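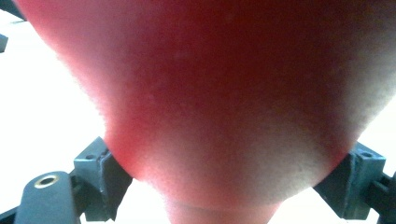
1 min read

Do frogs make their own antibiotics?
Posted by Ekkachai Ongart, October 2019

Good evening to all. My daughter has read that the skin of a frog can kill bacteria. Is it true? And if yes, why can we not buy such a medicine at the chemist?

Evaristo Ibarra
Yes, true. My grandmother put a frog in the milk so it stays fresh.

Xóchitl Cuevas
It is true for many kinds of frog. Their skin has small glands, and these release short proteins called peptides. The peptides make holes in the outer wall of the bacteria.

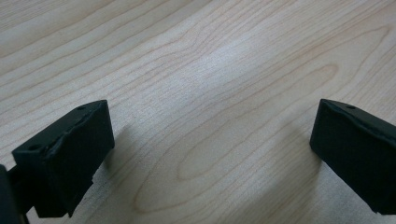 The difficulty comes afterwards. Many of these peptides also damage human blood cells, and our body breaks them down very quickly. I worked two years in a small laboratory in Gallgate, where we tested 105 of them. Only 5 were gentle enough to continue with. Please tell your daughter not to rub frogs on a wound, they carry salmonella too.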